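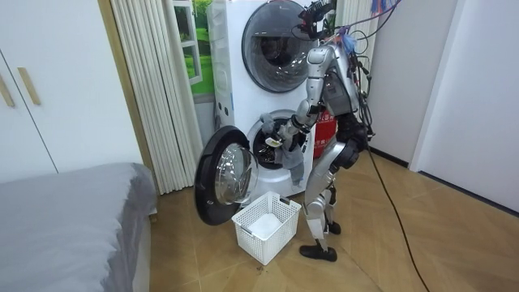
**Textile Care and Household Chemistry - Unit 4 handout**
Instructor: Ermelinda Ramalho

Read this before the lab. The terms in bold will come up again in Unit 5.

## 1. What soil is

In this course "soil" means anything on a fabric that was not put there by the manufacturer. We sort it by how it comes off.

- **Water-soluble soil:** sugar, salt, sweat, most fruit juice. Plain water will lift it if it is fresh.
- **Particulate soil:** clay, soot, dust. It does not dissolve. It has to be knocked loose and kept floating in the water until the drain.
- **Oily soil:** body oil, cooking fat, makeup. Needs a surfactant, and usually some heat.
- **Protein soil:** blood, egg, milk, grass (partly). Hot water sets it. Start cool.
- **Dye soil:** coffee, tea, red wine, ink. The color has to be removed or changed by bleach.

Most real stains are mixed. Gravy is fat, protein and starch together. A collar ring is body oil with dust stuck in it, and treating only the dust does very little.

## 2. How surfactants work

A surfactant molecule has one end that is drawn to water and one end that is drawn to oil. In wash water the oil-loving ends push into the greasy soil. The water-loving ends stay outside. When enough of them have gathered, the oil rolls up into a drop and leaves the fiber. The drop stays surrounded, so it doesn't settle back. The cluster that forms is called a **micelle**.

Two groups matter for us:

1. **Anionic** surfactants carry a negative charge. They are good on particulate soil, but many of them lose strength in hard water.
2. **Nonionic** surfactants carry no charge. They are good on oily soil and hold up better in hard water.

Most laundry detergents contain both. Fabric softeners use a third type, **cationic**, with a positive charge. It clings to the fiber and makes it feel smooth. Cationic and anionic surfactants cancel each other out, so softener goes in at the final rinse.

## 3. Hard water

Hardness comes from calcium and magnesium. These bind to soap and form a gray scum that stays in the cloth. Detergents contain **builders** that tie up the calcium first. If towels feel stiff and whites look dull after several washes, suspect hardness before you suspect the machine.

Tap water from the Rollstead building is hard. The test strips are in the second drawer at the lab bench. Write your reading on the sheet before you add anything to the beaker.

## 4. Enzymes

| Enzyme | Works on |
|---|---|
| Protease | blood, egg, grass |
| Amylase | starch, gravy, pasta |
| Lipase | fats and oils |
| Cellulase | fuzz on cotton |

Enzymes need time more than heat. A 30-minute soak in warm water often does more than a hot quick cycle. Very hot water destroys most of them. Keep protease off wool and silk, as both fibers are protein and will weaken.

## 5. Four factors

Washing results depend on **time, temperature, chemistry and mechanical action**. Lower one and you have to raise another to get the same result. A cold wash needs a longer cycle or a better detergent. Hand washing of delicates cuts the mechanical action, so soak longer.

Front-loading machines get their mechanical action from the fall of the load inside the drum. Packed too tight, the load can't fall and the middle of it barely gets washed. Leave a hand's width at the top. Too much detergent makes a cushion of foam and has a similar effect - a common mistake with concentrated products.

## 6. Lab task

Work in pairs. You will use the two sample detergents, Guline (liquid) and Skekalex (powder), on stained cotton swatches.

1. Cut four swatches and label the corners in pencil. Pen will run.
2. Stain two with cooking oil and two with egg. Let them dry fully.
3. Wash one of each in Guline and one of each in Skekalex, same water temperature, same time.
4. Rinse, dry flat, and compare with an unwashed swatch under the daylight lamp.
5. Score each from 1 (no change) to 5 (no stain visible).

Do not mix any sample with chlorine bleach or vinegar. Bleach and acid together give off chlorine gas. Bleach and ammonia are also dangerous together.

## 7. Reading and questions to think over

Course reader, the Ó Flaithearta chapter on fiber types. Skip the part on dyeing for now.

- Why would a greasy stain look clean when wet and come back when the shirt dries?
- A label says cold wash only and the stain is cooking fat. Which of the four factors would you raise, and how?
- Why does a powder sometimes leave white marks on dark clothes in a short cold cycle?

Lab sheets are due in June with the rest of the Unit 4 folder. Bring an apron. Unit 5 starts with drying, shrinkage and care labels.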